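Lærke Ravn
@laerkeravn · 4 de diciembre de 2019

1/ Hoy quiero contar sobre tableros y clavijas. Llevo ya bastante tiempo con este pasatiempo y varias personas me preguntaron cómo preparo la mesa. Escribo en español porque lo estoy practicando, así que perdonen los errores.

2/ Para quien no lo conoce: es un tablero con agujeros y unas clavijas pequeñas que se colocan en ellos. Hay juegos para niños, juegos de paciencia para una persona y también los tableros de ejercicio, para la mano. A mí me gustan los tres tipos.

3/ Mi primer tablero lo compré en agosto en el mercado de Prukow. Costó 260 coronas con la caja. La caja estaba rota en una esquina y el vendedor no quiso bajar el precio. Pagué igual.

4/ Le faltaban 2 clavijas. Escribí a Stollholm, que es la tienda donde todavía venden piezas sueltas, y me contestaron con mucha amabilidad que ese modelo ya no existe. Me mandaron unas parecidas. Entran, pero un poco duras.

5/ Sobre la mesa. Yo prefiero una superficie oscura y mate. Antes trabajaba sobre una mesa blanca, el tablero también era blanco y por la noche me dolían los ojos. El contraste ayuda mucho más que una lámpara fuerte.

6/ También pongo una tela detrás, si tengo una ventana enfrente. Esto me lo enseñó mi tía, que lo hacía para coser. La tela negra es la mejor para mí. Hay que plancharla una vez y después colgarla, no guardarla doblada.

7/ Las clavijas sueltas las tengo en un plato hondo al lado izquierdo. Soy zurda. Una persona diestra pone el plato a la derecha, naturalmente. Los platos llanos no sirven, las clavijas ruedan y luego estoy de rodillas buscándolas debajo del armario.

8/ Los colores. El azul se ve muy bien sobre el blanco. El amarillo me gusta como color, pero con luz de tarde se pierde. El rojo está bien todo el día. Del verde no puedo opinar, el juego Hosoda que tengo no trae verde.

9/ Una pregunta que recibí: «¿se empieza por el borde o por el centro?» Yo empiezo por el borde de arriba y voy bajando. Así la mano no pasa por encima de lo que ya está puesto y no tumba nada con la manga. Otros lo hacen al contrario y también terminan.

10/ La clavija se toma por la parte alta, con la punta de los dedos, y se baja recta. Si entra torcida, no se debe empujar. Se saca, se gira un poco y se prueba otra vez. He estropeado dos agujeros por tener prisa.

11/ La otra mano puede esperar en el aire, abierta. Al principio yo la apoyaba en el tablero para que no se moviera, y justo por eso se movía. Ahora la tengo levantada y solo la bajo cuando hace falta sujetar.

Tablero blanco sobre mesa gris oscura, tela negra al fondo, y el azul junto al borde de arriba:
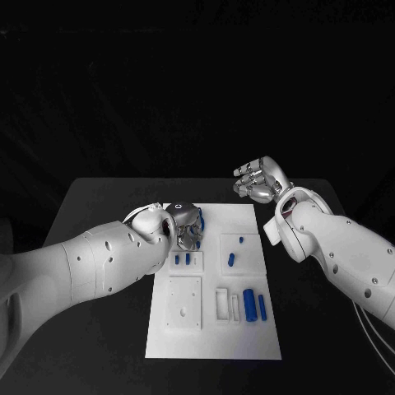 12/ La limpieza. Paño seco para el tablero y un pincel suave para los agujeros. Agua no uso. Las clavijas sí las lavo, con jabón normal, y las dejo toda la noche sobre una toalla.

13/ Para guardar: bolsita de algodón para las clavijas y el tablero de pie, como un libro. El mío está entre el diccionario y un catálogo viejo de Andero. Si lo pongo acostado, siempre alguien le pone encima una taza.

14/ Alguien quería saber si vale la pena comprar un tablero grande. Depende de la mesa. El grande de Hosoda es bonito, pero en mi cocina no queda sitio para el plato, y sin el plato no me gusta trabajar.

15/ Me falta contar cómo marco los agujeros con lápiz para copiar un dibujo. Es un poco largo y lo dejo para otro hilo. Si conocen la palabra correcta en español para el palito que sirve para sacar las clavijas atascadas, escríbanme. Yo le digo «el palito».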